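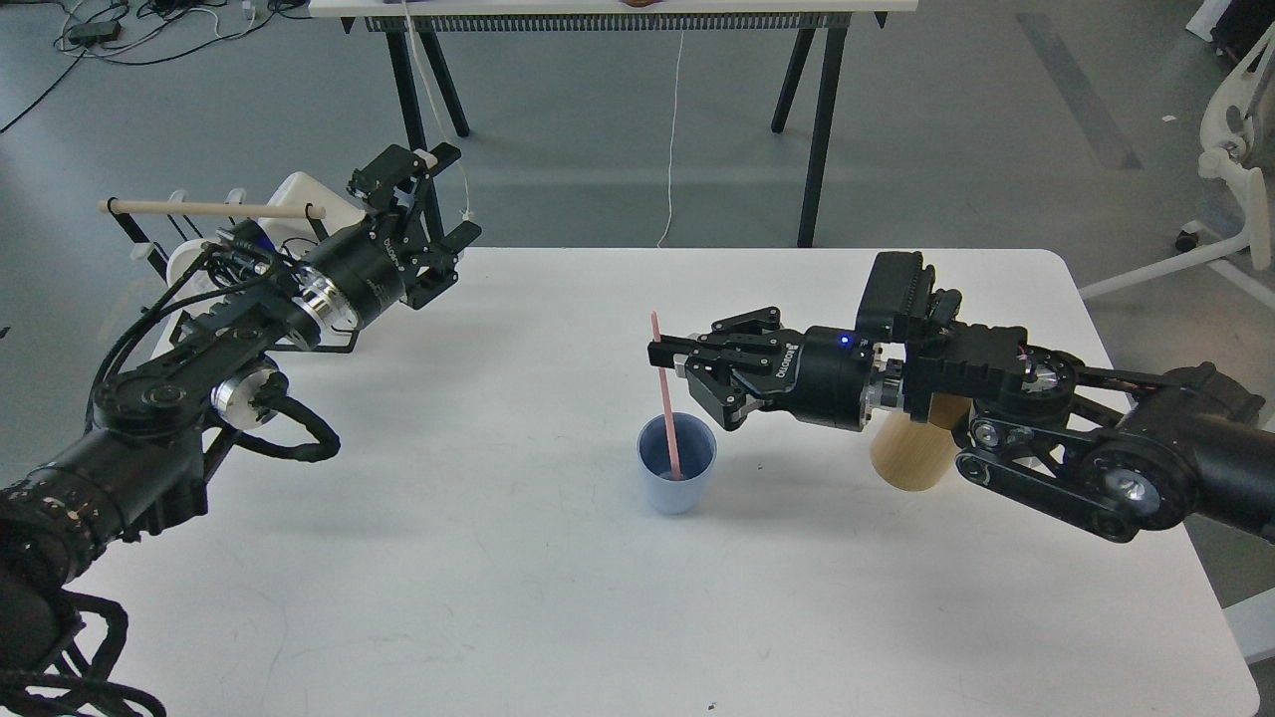

Arnaldo Vieira

Norkbridge > Talks > Workshop evenings > Speaker notes

Good evening, thank you all for coming, and thank you to Tapio Tuominen for asking me along on a Friday (I know what it means to give up a Friday). Wait for the door to close before going on.

I look after a two-arm cell at Fulluvov. I didn't design it and I don't write the software, so if you have clever questions about the software please save them for Tapio, who enjoys them. My part is belts, bolts, cables and grippers, and that's what I'd like to chat about for the next 34 minutes.

1. Say hello to the table

Point at the straw. We use a cup and a drinking straw as our check piece after any work on the arms. A straw is thin and light and it tells on you straight away! If the fingers don't meet squarely you'll see it lean or roll between them, long before you'd notice anything with a block of wood. I used to do this check with a nice solid test bar from Birkitz and I was very pleased with myself, and all that time the right-hand fingers were a shade out.

2. Belts

The forearm joints are belt driven. Every 500 hours I take the tension, both arms, same pose each time, and write it in the book. Please do write it in the book. Last February I found one belt had gone slack over three readings, and if I'd only had the latest reading I would have tightened it and gone home. It was a tired idler bearing. Story about the bearing here, but keep it short, Arnaldo.

3. Cables

My favourite subject, as anyone who has shared a van with me will know. Leave slack at every joint, more than looks tidy, and then run the arm slowly to both ends of its travel with your hand near the stop and your eyes on the loops. On the left arm the thick ones droop over the table edge, so that's where I look first for rubbing. I go along the braid with a cloth, and wherever the cloth snags I stop and have a proper look.

Ask who has lost a connector to a tight loop. Wait for hands.

4. Closing the grippers

With the arm held clear of the cups, I bring the fingers fully together and look at them from the side. The faces should meet along their whole length. If there's a wedge of light, slacken the finger screws, close again, and nip them up in turn, a little at a time, 9 on the small Howells driver and no more.

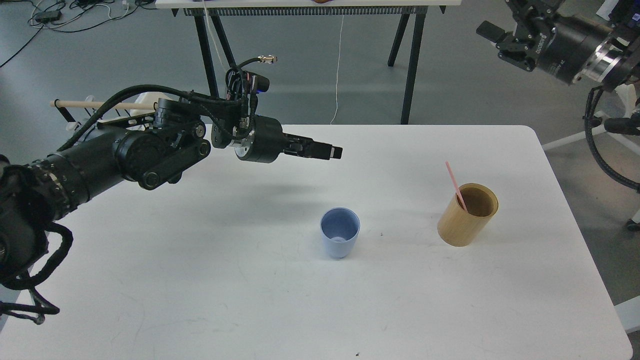 5. Putting it back to work

Power up one arm, then the other. Slow speed for the first 11 cycles, and stay with it, tea can wait. Then the straw, with each hand. I sign the book, Tapio signs under me, and we leave the cups where the next shift can find them.

Questions. Remember to repeat them for the people at the back.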